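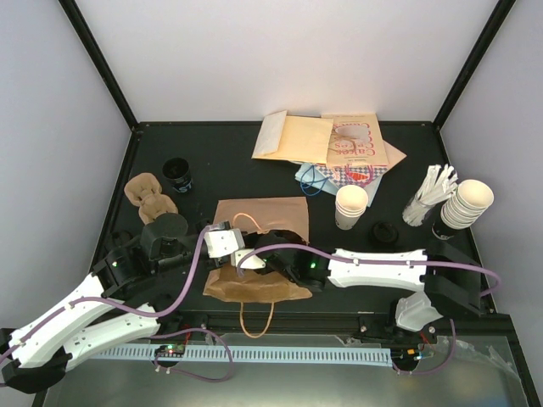
양팔 작업대 그리퍼 충돌 정지 건 경과

지난달 소식지에서 짧게 알린 양팔 작업대 정지 건의 점검이 마무리되어 경과를 정리한다. 다친 사람은 없었고, 파손된 부품은 왼팔 그리퍼의 플라스틱 손가락 하나다. 작업대는 현재 속도를 낮춘 상태로 다시 가동하고 있다.

문제가 생긴 공정은 종이봉투 취급이다. 왼팔이 봉투 윗부분을 잡고, 오른팔이 옆에서 다가와 손잡이나 입구를 건드리는 동작으로 이루어진다. 두 그리퍼가 봉투 위에서 거의 닿을 만큼 가까워지는 구간이 있고, 이 구간은 처음부터 위험 구간으로 분류되어 있었다. 종이컵 옮기기나 봉투 분류 같은 다른 작업에서는 두 팔이 이렇게 가까이 붙는 일이 드물다.

사고 당일 오후 3시쯤 오른팔이 봉투 쪽으로 진입하던 중 왼팔 그리퍼 옆면을 밀었다. 밀린 왼팔은 위치를 유지하려고 힘을 더 주었고, 오른팔도 목표점까지 가려고 계속 움직였다. 두 팔이 서로 버티는 상태가 이어지다가 과전류 보호가 걸려 오른팔이 먼저 멈췄다. 왼팔은 멈추지 않았다. 담당자가 비상정지 버튼을 누른 뒤에야 양쪽 전원이 모두 내려갔다.

점검에서 확인된 원인은 두 가지다.

첫째는 손목 관절의 영점 어긋남이다. 오른팔 손목 엔코더는 한 바퀴를 2,048단계로 읽는데, 기록을 대조해 보니 기준값이 30단계 밀려 있었다. 각도로는 5도 남짓이다. 관절 하나만 놓고 보면 눈에 잘 띄지 않지만 긴 그리퍼 끝에서는 두 그리퍼 사이의 여유를 없애기에 충분했다. 영점이 밀린 시점은 그 전주에 손목 하우징을 분해했다가 조립한 때로 보인다. 조립 후 영점 확인 절차는 있었으나 왼팔에 대해서만 기록이 남아 있고 오른팔 항목은 비어 있었다.

둘째는 정지 신호의 전달 문제다. 한쪽 팔이 보호 정지에 들어가면 다른 쪽도 함께 멈추도록 되어 있어야 한다. 이 연동은 Promeck 제어기의 설정 항목 하나로 켜고 끈다. 9월에 제어기 소프트웨어를 갱신하면서 이 항목이 기본값인 '개별 정지'로 되돌아갔고, 갱신 후 점검표에는 해당 항목이 없었다. 그래서 이번 사고 전까지 연동이 꺼져 있다는 사실이 드러나지 않았다. 같은 제어기를 쓰는 Huanca 작업대도 확인했는데 역시 꺼져 있었다. 그쪽은 양팔이 겹치는 작업이 없어 문제가 생기지 않았던 것으로 본다.

처음에는 케이블을 의심했다. 팔을 따라 감아 둔 케이블이 관절에 걸려 위치가 틀어졌을 가능성이다. 비슷한 걸림이 봄에 한 번 있었다. 케이블을 모두 풀어 피복과 커넥터를 살피고 관절을 끝에서 끝까지 손으로 움직여 보았으나 당겨지거나 눌린 자리는 찾지 못했다. 이 확인에 하루가 걸렸고, 영점 문제는 그다음 날에야 나왔다. 다음에 비슷한 증상이 있으면 영점부터 확인하는 편이 빠르다.

조치한 내용은 다음과 같다.

오른팔 손목의 영점을 다시 잡고 왼팔도 같은 날 재측정했다. 왼팔에서는 오차가 나오지 않았다.

두 작업대 모두 정지 연동을 켰다. 한쪽 팔을 일부러 보호 정지시켜 다른 쪽이 따라 멈추는지 확인했고, 방향을 바꾸어 한 번 더 확인했다. 갱신 후 점검표에도 이 시험을 넣었다.

종이봉투 공정의 진입 경로를 수정했다. 오른팔은 봉투 옆에서 한 번 멈춘 뒤 낮은 속도로 들어간다. 이 구간에서 두 그리퍼 사이의 최소 간격은 4밀리미터로 정했으며, 계산된 간격이 이보다 작으면 동작을 시작하지 않는다. 종이를 다루는 작업 특성상 간격을 더 넓히면 봉투를 제대로 잡지 못해 당분간 이 값을 유지한다.

전체 동작 속도는 기존의 80퍼센트로 제한했다. 부품 교체와 재시험이 끝날 때까지의 임시 조치다.

파손된 그리퍼 손가락은 예비품으로 교체했다. 예비품이 이것으로 떨어져 Sarance에 추가 주문을 넣었고 납품까지는 3주가 걸린다고 한다. 그동안 손가락이 또 부러지면 작업대를 세워야 하므로, 급하지 않은 양팔 근접 작업은 뒤로 미뤄 주기 바란다. 한 팔만 쓰는 작업은 예정대로 진행해도 된다.

작업대를 쓰는 사람에게 부탁할 것이 몇 가지 있다. 팔이 서로 밀고 있는 것처럼 보이면 스스로 멈추기를 기다리지 말고 바로 비상정지를 누른다. 전원이 내려가면 팔이 아래로 처질 수 있으니 그 아래에 손을 넣지 않는다. 그리퍼에 물린 봉투나 컵은 전원이 꺼진 것을 확인한 뒤에 빼고, 억지로 당기지 않는다. 표시등이 켜져 있으면 팔에 전원이 들어와 있는 것으로 간주한다.

하우징을 열었던 관절은 조립한 사람이 영점을 확인하고, 다른 사람이 기록을 보고 서명한다. 서명이 없는 팔은 가동하지 않는다. 이 규칙은 Skuscombe 실험실에도 똑같이 적용된다.

사고 당시 기록 파일과 수정된 점검표는 공유 폴더의 안전 항목에 올려 두었다. 기록에는 정지 직전 두 팔의 관절 위치와 전류값이 들어 있다. 속도 제한 해제 여부는 재시험 결과가 나온 뒤 다음 호에서 알린다.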